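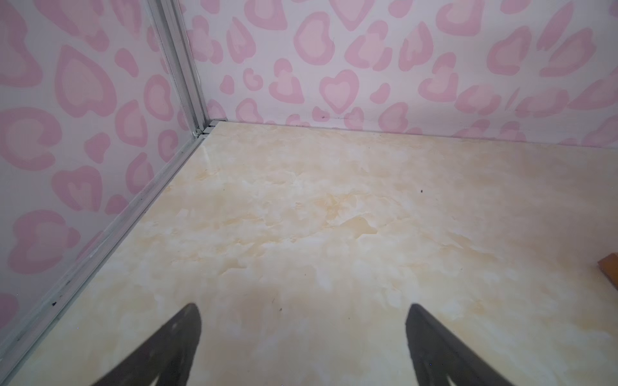
Pink heart wallpaper over a marbled floor, Andell open day.

Andell opened its wallpaper works in Fesmont to visitors in April, and 10 of us turned up for the tour. Our guide, Divya Thampi, began with the safety talk, which lasted longer than the printing.

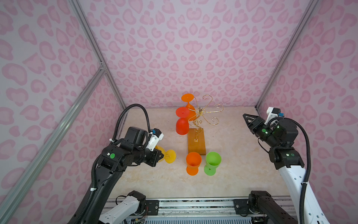
The mill keeps 2,000 old patterns in a basement that smells of glue and wet dog. I asked which one sold best. Beige, she said, with some pain.

Lunch was a samosa from Achari's van, eaten standing up. Rajeshwari Lobo, who had driven four hours to see the ink room, found it closed for cleaning and took it better than I would have.

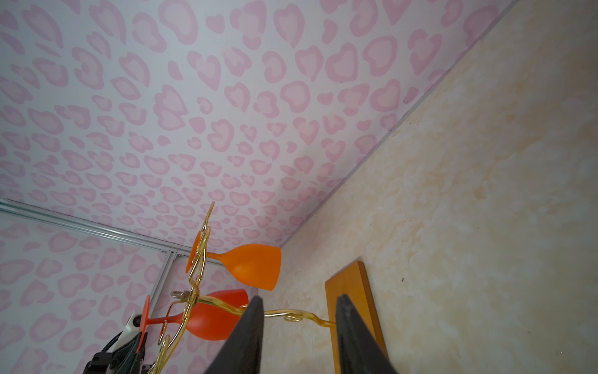
The gift shop, naturally, was open. I bought three rolls for a hallway that needs two and a half.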